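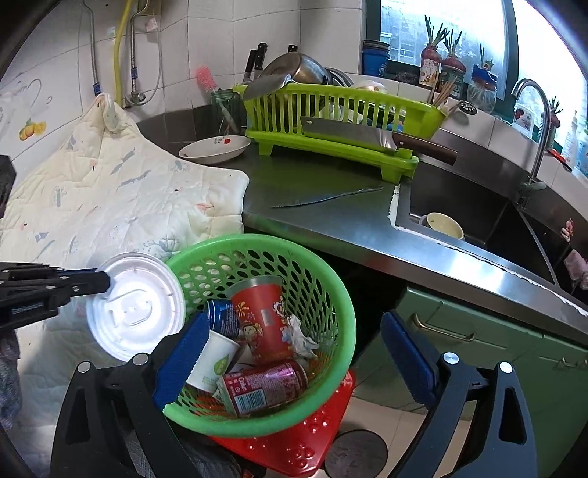 Reading time: 2 minutes

What goes in the bin, and what each thing is made of

Rubbish is a mixture of materials. A small basket can hold metal, paper and plastic at the same time, and each of these is treated differently once it leaves the house.

Metal
Most drink cans are made of aluminium. The red Coke can at the bottom of the basket and the blue and silver can lying on its side are both drink cans. Aluminium melts at 660 degrees Celsius. It can be melted and rolled into new sheets many times over.

Paper cups
A paper cup is not only paper. Plain paper soaks up water, so the inside of the cup has a very thin lining, often plastic. The lining has to be separated from the paper fibres before they can be used again, and only some recycling centres have the machines for it. A green leaf printed on a cup does not tell you how to recycle it. Check the rules where you live.

Tissues
Tissue fibres are short. They are too weak to make new paper, so tissues go in general waste.

Lids
The round white lid is plastic. Its raised rings are called ribs. Ribs make a thin sheet stiffer - the same idea is used in cardboard and metal roofing.

Why the basket has holes
The green basket is plastic mesh. Holes use less plastic and let air pass through. They also let drips out, so empty a can fully before you drop it in.

Try it
Ask an adult before you handle rubbish, and wash your hands afterwards. Sort clean items into metal, paper and plastic. Put anything made of two materials in a separate pile.

Text: Maiara Teixeira. Checked by Domingo Ojeda.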